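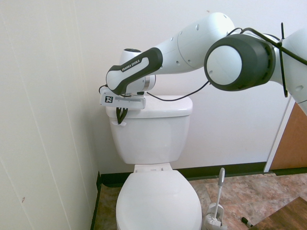
# Ristow 分体式坐便器（白色）

Ristow 是我们 Prudero 卫浴目录里卖得比较久的一款坐便器。它是白色的瓷，表面有光泽，水箱和座体分开包装，到家以后再装在一起。水箱是长方形，上面一个平的盖子，可以整个拿起来，里面的零件要换的时候很方便。

冲水用的是小扳手，白色，在水箱正面的左上方。有的客人习惯按钮，第一次用会找一下，然后就习惯了。扳手向下按到底，再松手，请不要一直按住。

## 规格

- 颜色：白色
- 材料：釉面陶瓷
- 冲水方式：正面扳手
- 座圈和盖板：白色，带铰链，随货一起
- 保修：陶瓷部分 10 年，水箱内零件 2 年
- 包装：2 箱

## 安装

安装以前请先量排水口到墙的距离，墙面要已经贴好或者刷好。箱子里有 4 个螺栓和垫圈，水箱用的和地面用的放在不同的袋子，请不要混。螺栓用手拧紧以后，再用扳子轻轻加一点力，两边轮流拧。拧得太用力，陶瓷会裂，这种情况保修不包括。

进水软管不在箱子里，需要另外买。我们推荐 Fatero 的软管，订货时可以一起写上。

## 清洁

平时用软布和中性的清洁剂就够了。钢丝球会留下划痕，请不要用在釉面上。座圈的铰链下面容易积灰，可以把固定的螺丝松开，取下来洗。

## 配件

水箱盖、扳手、座圈都可以单独订。2020年1月12日以后订的扳手是新的型号，旧的水箱也能装。Afolabi 系列的座圈形状不同，不能换到 Ristow 上面。

订货和询问尺寸，请写信给 Amarachi Oyelaran，信里请写明型号和收货城市。有现货的时候，16 天以内送到。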